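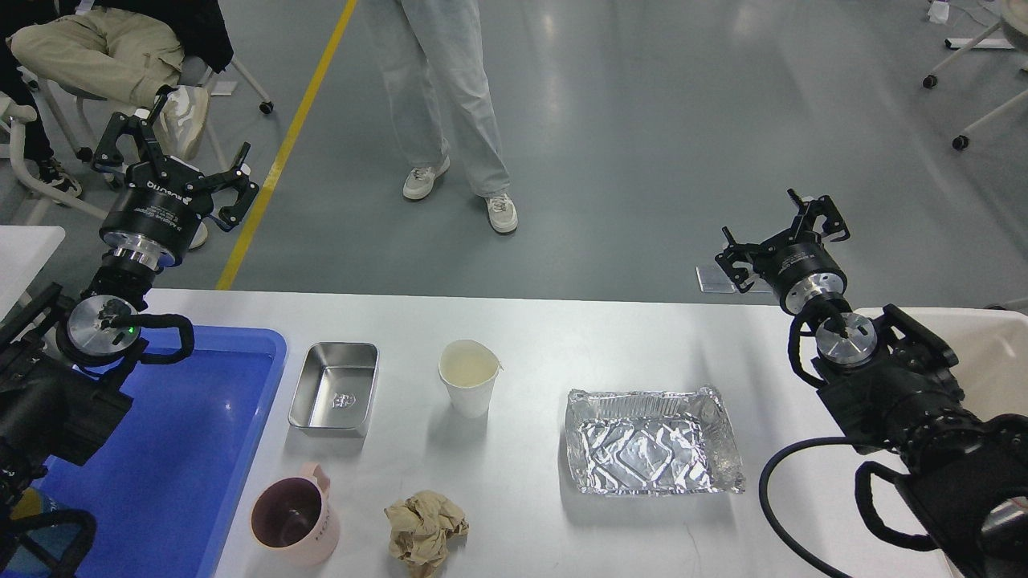 Most complaints about paper cups are complaints about the side seam, according to Huguette Hoarau, and most of them are misdirected. She has run converting trials at Husdale for long enough to have opened a large number of returned cups, and she finds the fault at the bottom far more often than at the side.

A single-wall cup is made from two blanks. The sidewall is a curved fan of coated board, wrapped on a mandrel and sealed along an overlap. The bottom is a disc, folded down at the edge and gripped by the turned-in base of the wall. "The side seam is one straight joint under even pressure," Hoarau said. "The bottom is a circle, and at one point on that circle you have the side overlap as well. The thickness changes there. If the knurling wheel isn't set for it, you get a channel."

A channel of that kind rarely leaks at once. Liquid reaches the cut edge of the board and travels along the fibers, and the customer sees a damp ring on the counter some time later.

Husdale's last bottom-seam trial covered 3,923 cups from one machine on one board grade. The cups were filled with dyed water and left standing for 60 minutes on blotting paper. In the first part of the run, 996 cups were made at the old heater setting. Hoarau would not give the failure rate for either part – the customer owns it – but said the higher setting was kept.

Rim stiffness is the other measurement she follows. The rolled rim carries most of the load when a cup is picked up near the top, and a loose roll lets the wall go oval.

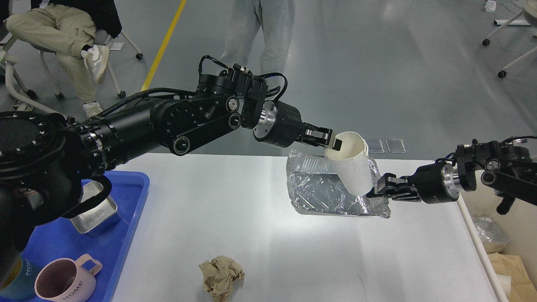 Cornel Toma thinks the industry overrates rim stiffness and should spend the effort on board moisture, which varies with storage and affects every later step. Hoarau agrees with half of that. "Dry board cracks when you roll it. Damp board blisters at the heater. So yes, measure it. But you can have perfect board and still have a badly set curling die."

Her own practice is to condition the blanks overnight in the room where they will be formed, then pull 332 cups per shift for rim and seam checks. She records the mandrel number for each one. "If the bad cups share a mandrel, you have a mechanical fault. If they don't, look at the board or the heat."

Water-based barrier coatings have made the work harder. Polyethylene seals over a wide range of temperatures, while the newer coatings she has tested have a narrower window and stick to tooling when it is exceeded. She expects to repeat the standing test on two of them in April, with coffee in place of dyed water.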